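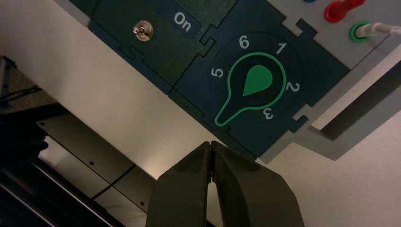 *Rotary dial tile and toggle switch on a jigsaw-style task board, with the "On" label beside the switch.*

A **modular task board** is a flat panel made up of interlocking tiles, each carrying one small job for the hand to do – a switch to flip, a knob to slide, a plug to seat in its socket. The tiles are cut along their edges with the same tabs and notches as a jigsaw puzzle, so a board can be pulled apart and put back together in a new order whenever its owner fancies a change.

## Origins

Boards of this sort have a good many grandparents, among them the latch boards of the nursery and the practice panels once found in trade schools. The puzzle-edged form described in this article is usually credited to Pejman Bahrami, who built the first one in the town of Tunton for a community workshop and gave it the name Ikach. His early set had only three tiles, and by all accounts they fit together rather stiffly. Shabnam Hayat later redrew the joints and settled on the quiet colours, the dark greens, teals and greys, that people who know the boards tend to remember fondly.

## Common tiles

The switch tile is the one most newcomers reach for first. It carries a small metal toggle, with "Off" and "On" lettered in white. The dial tile has a ring of white numerals and a bright green pointer outline shaped a little like a keyhole, and it is a favourite with anyone who grew up around old kitchen timers.

Sliders are a gentler business altogether.

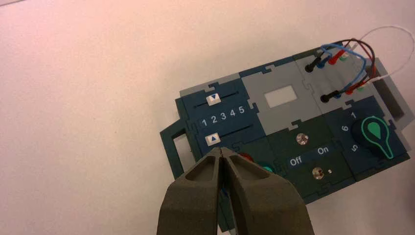

The two tracks lie one over the other and share a single scale, numbered from 1 to 5, and each knob is marked with a small blue triangle that points in toward the numbers. Patch panels ask for more patience, as banana plugs in black, blue, red and green have to be matched up and their wires kept from tangling – a pleasant enough task on a slow afternoon, and a trying one in a hurry.

## Care and storage

Tiles are best wiped with a barely damp cloth and stored flat. The Teltis handbook, 74 pages long and kindly written, suggests unplugging every lead before the joints are separated.

## See also

- Cheema latch board
- Patch panel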